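Household Dust Study: Notebook, Bench 4
Dec 11, 2018
Entry by Amanuel Weldu

Purpose

Continuation of the entryway dust series for the Findetti apartments. The work recorded under this entry covers drying, sieving and weighing of the floor material collected from the hallway mats and from the floor beside the shoe storage. Fiber separation was begun and will be completed under a separate entry.

Material received

Bags were received sealed and labeled. One label had lost its apartment letter where the ink had run. The bag was matched to the collection sheet by its seal number and relabeled, and the old label has been taped inside the back cover. The collection sheet asks for the floor covering, the type of mat and the footwear normally kept near the door. The last column is often left blank, and a bag heavy in fiber is hard to interpret without it. Felt and knitted indoor footwear should be entered separately from street shoes.
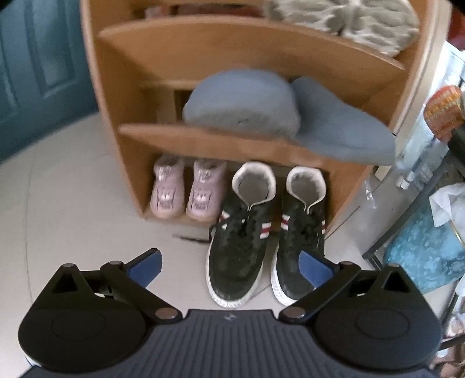

Drying and sieving

The bags were opened in the hood and the contents spread on tared foil trays. Trays were dried in the low oven until two successive weighings agreed. The largest tray did not agree on the second weighing and was returned to the oven. It agreed on the third.

Dried material was passed through the 2 mm sieve on the Tarigan shaker for 20 minutes. The clamp on the left post of the shaker works loose under load and must be checked at the midpoint of each run. A request for a replacement clamp was filed in September and remains open. Hair and long fibers formed a felted layer on the mesh, which was lifted off with forceps and kept in a paper envelope. It has not been included in the fine fraction.

Weighing

The Gravton balance was leveled and checked against the 1,000 mg reference mass before use. It read correctly. The fine fraction from the relabeled bag weighed 1,427 mg, the heaviest of the series to date. A small amount of sand was visible to the eye in this fraction. The building entrance had been salted and sanded before collection, so a high mineral share is expected in the ground-floor units and should not be taken as evidence of poor mat performance.

One Nullimis filter blank was carried through the full procedure. The blank gained mass on the first reading. It was left in the desiccator over lunch and returned to its starting value, which points to moisture. Filters are to be kept in the desiccator until the moment of weighing.

Fiber reference set

The reference set still lacks pile fibers in pale shades. The present cards are nearly all dark wool and blue denim, and light fibers disappear against the white mounting card. Black card has been ordered. Pile and embroidery thread should be mounted on separate cards. 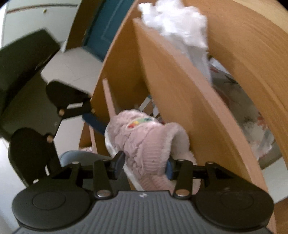
Light pink slipper with textured pile and a rainbow-colored embroidered patch.

Open items

Ash the fine fractions and record loss on ignition.
Revise the footwear column on the collection sheet and send it to the field office.
Follow up on the shaker clamp.
Repeat the blank with a filter from a new box.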